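Hakness 그리퍼 영상 마커 자세 추정 데이터 카드
Jundik 도구 모음, 버전 2 문서 / 최종 수정 2022-02-21
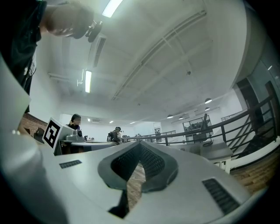

Bheki Buthelezi는 이 저장소를 처음 받아 돌려 보고 나서, 마커 검출기보다 손에 든 그리퍼의 좌표계 정의를 먼저 문서로 읽고 싶었다고 적어 보냈다. 검출 결과는 멀쩡한데 궤적이 뒤집혀 나왔고, 원인을 찾는 데 하루를 썼다는 것이다. 그 의견에 따라 이번 판에서는 좌표계 절을 설치 절보다 앞에 두었다.

개요

Hakness는 손으로 드는 그리퍼에 달린 카메라의 영상에서 그리퍼의 6자유도 자세를 복원하는 소프트웨어와, 그 소프트웨어를 시험하는 데 쓰는 영상 묶음이다. 자세는 두 단계로 구한다. 먼저 시각 관성 주행 거리계가 연속 궤적을 만들고, 이어서 작업 공간에 세워 둔 ArUco 마커로 궤적을 공통 좌표계에 맞춘다. 출력은 Otex 플래너가 바로 읽는 형식이다.

이 문서는 데이터 카드와 README를 겸한다. 학습용 정책 모델은 여기에 들어 있지 않다. 모델 쪽은 Mofokeng 저장소에서 따로 관리하며, 두 저장소는 파일 형식 버전으로만 연결된다.

좌표계

좌표계는 세 가지를 쓴다.

camera: 원점은 렌즈의 광학 중심이다. x는 영상 오른쪽, y는 영상 아래쪽, z는 앞쪽을 향한다.

tool: 원점은 그리퍼가 완전히 닫혔을 때 두 손가락 끝의 중점이다. z는 손가락이 뻗은 방향이고, x는 손가락이 벌어지는 방향이다. y는 오른손 법칙으로 정해진다.

table: 원점은 기준 마커의 중심이다. z는 작업대 면에서 수직으로 위를 향한다. 마커가 눕혀져 있든 세워져 있든 이 정의는 같다. 세워진 마커를 쓸 때는 설정 파일의 marker_upright 값을 true로 바꾸어야 한다. 기본값은 false이다.

Bheki Buthelezi가 겪은 문제는 마지막 항목에서 나왔다. 마커를 세워 놓고 기본값으로 돌리면 궤적 전체가 마커의 x축을 중심으로 90도 돌아간다. 오류 메시지는 나오지 않는다. 다음 판부터는 관성 센서가 측정한 중력 방향과 마커 법선을 비교해 경고를 내도록 할 예정이다.

모든 변환은 T_a_b 꼴로 쓴다. b 좌표계의 점을 a 좌표계로 옮긴다는 뜻이다. 회전은 쿼터니언으로 저장하고 순서는 x, y, z, w이다. 길이 단위는 미터, 시간 단위는 초이다.

데이터 구성

현재 판에는 에피소드 130개가 들어 있다. 이 가운데 100개는 조정용, 나머지 30개는 평가용으로 나누었다. 분할은 splits.json에 고정되어 있으며 무작위로 다시 섞지 않는다. 같은 날 같은 자리에서 녹화한 에피소드는 한쪽 분할에만 들어간다.

에피소드 폴더에는 다음 파일이 있다.

video.mp4 : 그리퍼 카메라 영상
imu.csv : 가속도와 각속도
markers.json : 프레임별 마커 검출 결과
trajectory.csv : table 좌표계에서 본 tool 자세
gripper.csv : 손가락 벌림 폭
meta.yaml : 보정 파일 이름, 마커 크기, marker_upright 값, 처리 버전

markers.json에는 검출된 마커의 번호, 네 모서리의 픽셀 좌표, 재투영 오차가 들어 있다. 마커가 보이지 않는 프레임도 빈 목록으로 남겨 둔다. 프레임 번호가 영상과 어긋나지 않게 하려는 것이므로, 읽어 들일 때 빈 항목을 지우지 말 것.

trajectory.csv의 첫 열은 시각이다. 마지막 열은 상태 값으로, 0은 추적 실패, 1은 주행 거리계만 사용, 2는 마커로 보정됨을 뜻한다. 상태가 0인 행에는 직전 자세가 복사되어 있다. 플래너에 넘기기 전에 걸러야 한다.

녹화 환경

녹화는 다른 사람들이 함께 쓰는 넓은 실내 작업실에서 진행했다. 배경을 가리는 천막이나 단색 벽은 쓰지 않았다. 그래서 천장 조명, 유리면, 난간처럼 추적기가 어려워하는 요소가 영상에 그대로 들어온다. 그리퍼를 위로 기울이면 천장이 화면의 상당 부분을 차지하고, 이때 특징점이 조명 기구의 윤곽에 몰린다.

그리퍼 몸체도 영상에 들어온다. 몸체는 카메라와 함께 움직이므로 이 영역의 특징점을 그대로 쓰면 추적기가 카메라가 멈춰 있다고 판단한다. masks 폴더의 마스크로 해당 영역을 제외한다. 마스크는 그리퍼 한 종류에만 맞으며, 손가락 패드나 덮개를 바꾸었다면 새로 그려야 한다.

조작자 외에 작업실에 있던 사람도 찍혀 있다. 알아볼 수 있는 얼굴은 배포 전에 흐리게 처리한다. 이 처리는 자세 추정이 끝난 뒤에 적용하므로, 배포본 영상으로 궤적을 다시 계산하면 저장된 값과 조금 다를 수 있다.

설치

파이썬 3.8 이상이 필요하다. 우분투 20.04에서만 시험했다.

git clone 뒤 저장소 최상위에서 실행한다.

python -m venv env
source env/bin/activate
pip install -r requirements.txt
python -m hakness.check

마지막 명령은 OpenCV에 aruco 모듈이 있는지, 보정 파일을 읽을 수 있는지 확인한다. aruco 모듈이 없다고 나오면 opencv-python을 지우고 opencv-contrib-python을 설치한다. 두 패키지가 함께 깔려 있으면 어느 쪽이 불려 올지 알 수 없다.

처리 순서

1. 카메라 보정

python -m hakness.calibrate --input calib.mp4 --model fisheye

보정판이 화면 구석까지 들어간 영상을 써야 한다. 중앙만 찍은 영상으로도 보정은 끝나지만, 구석에 마커가 걸렸을 때 자세가 튄다.

2. 마커 검출

python -m hakness.detect --episode EP_DIR --marker-size SIZE

SIZE는 검은 테두리 바깥쪽 변의 길이이며 단위는 미터이다. 인쇄한 종이의 흰 여백은 포함하지 않는다. 출력한 마커를 자로 재서 넣는다.

3. 궤적 추정

python -m hakness.track --episode EP_DIR --mask masks/default.png

4. 정렬

python -m hakness.align --episode EP_DIR --config align.yaml

정렬은 상태 2가 될 수 있는 프레임을 모두 모아 하나의 강체 변환을 구한다. 프레임마다 따로 보정하지 않는다. 초기 판에서는 프레임별로 보정했는데, 마커가 화면에 들어오고 나갈 때마다 궤적에 계단이 생겨 Otex가 속도 제한 위반으로 거부했다.

5. 내보내기

python -m hakness.export --episode EP_DIR --format otex

주요 설정값

min_marker_px: 검출로 인정하는 마커 변의 최소 길이. 기본값 46픽셀. 이보다 작으면 법선 방향이 두 해 사이에서 뒤집히는 일이 잦았다.

max_reproj_err: 허용 재투영 오차. 기본값 1.5픽셀.

gravity_weight: 정렬할 때 중력 방향에 주는 가중치. 기본값 0.2. 마커가 짧게만 보이는 에피소드에서는 올려 본다.

drop_blur: 흐린 프레임을 검출에서 제외할지 여부. 기본값 true.

평가

기준 궤적은 외부 모션 캡처 장치로 따로 측정했다. 평가용 분할에서 정렬 후 위치 오차의 중앙값은 4.1밀리미터, 회전 오차의 중앙값은 0.8도이다. 전체 에피소드 130개 중 87개는 처음부터 끝까지 추적 실패 없이 처리되었다. 나머지에는 상태 0인 구간이 한 번 이상 있다.

실패 구간은 대부분 그리퍼를 빠르게 돌릴 때와 손가락이 물체에 바짝 붙어 시야가 막힐 때 생긴다. 추적기를 다시 시작하면 뒤쪽 구간은 살아나지만 앞뒤 구간의 좌표가 이어지지 않는다. 양쪽 모두에서 마커가 보일 때만 합칠 수 있고, 이 작업은 hakness.stitch가 맡는다. 결과는 눈으로 확인하는 편이 좋다.

알려진 문제

작업 도중 기준 마커를 건드려 옮긴 경우를 자동으로 찾지 못한다. 정렬 잔차가 한쪽 시간대에서만 크면 의심해 볼 것.

형광등 깜박임과 셔터가 맞물리면 밝기가 주기적으로 흔들린다. drop_blur가 이런 프레임을 흐린 것으로 잘못 판정할 때가 있다.

유리에 비친 마커를 실제 마커로 검출한 사례가 두 건 보고되었다. 거울상은 보통 해독에 실패하지만, 두 번 반사된 상은 통과한다.

영상과 관성 센서의 시간 차이는 에피소드마다 상수 하나로만 보정한다. 긴 녹화에서는 끝으로 갈수록 어긋난다.

변경 내역

버전 2: 좌표계 절 추가. marker_upright 설정 추가. 정렬을 단일 강체 변환으로 변경. 마커 빈 프레임을 유지하도록 형식 변경.

버전 1: 최초 배포.

버전 1 형식의 파일은 tools/upgrade.py로 바꿀 수 있다. 궤적 자체는 다시 계산하지 않으므로 계단 문제는 남는다. 중력 방향 경고와 시간 차이 보정 개선은 4월 판에 넣을 계획이다.

사용 조건과 문의

코드와 데이터는 연구 목적으로 쓸 수 있다. 영상 속 인물을 식별하려는 용도로는 쓸 수 없다. 재배포할 때는 이 문서를 함께 넣는다.

관리자는 Gunvor Wikström이다. 버그를 알릴 때는 meta.yaml, align.yaml, 그리고 hakness.check의 출력을 이슈에 붙인다. 영상 파일은 이슈에 올리지 말고 에피소드 번호만 적는다.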